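Brunar Bedroom Set: read me first

Version of August 27, 2024
Maintained by Mervin Paquette

What is in this set

Brunar is a collection of pictures and short notes about beds and the cloths that lie on them: sheets, covers, throws, shirts put down for a moment, and other fabric. The rooms are ordinary bedrooms in lived-in homes. We did not ask anybody to tidy before. The set holds 1,000 pictures with notes, taken in 21 bedrooms in July. It is a sister of the Sondport set, which has only kitchens.

How the notes are written

Every picture has one note file in plain text. The note names the main cloth first, then its colours, then the pattern, then what lies beside it. We use everyday words. If the writer could not decide whether a thing is a blanket or a garment, the word is "cloth", and it stays "cloth" also in the search list. Please do not correct this without looking at the picture again.

Colours follow the short list from the Gill notes: white, grey, navy, lavender, red, pink, brown, green, yellow, black. "Dark" or "pale" may be put before the colour. Shiny or coarse fabric has no special mark in this version. 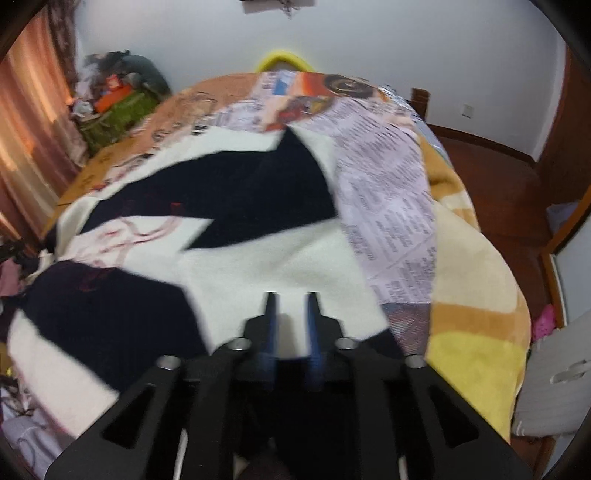

Layered fabrics, tagged: white and navy cloth, large angular motif, red and pink marks, lavender print with small text.

Layers are the difficult part. When one fabric lies against another, the border between them is often only a crease or a change of print. The rule is that each fabric gets its own line in the note, also if only a small corner is showing. A navy patch on a white cloth belongs to the white cloth's line when the writer is sure it is the same piece. If not sure, write "patch, navy" on a new line and add a question mark.

Printed text on fabric is tagged "text". We copy the words only when they can be read without guessing. Blurred print gets "text, not legible".

Known problems

There are 179 notes where the tag "bedspread" was used for everything on the bed. They come from the first week and are being rewritten.

Two rooms have very yellow light in the evening, so white and cream are mixed up there.

The folder called Drikier has older notes in a different order (pattern before colour). They are kept for comparison and are not counted in the total.

Changes

Added "lavender" to the colour list. Before, it was written as pale purple or as grey, depending on the writer.

Removed the tag "messy". People did not agree what it means.

Corrections can be sent to Mervin with the number of the picture and the line you would like to change.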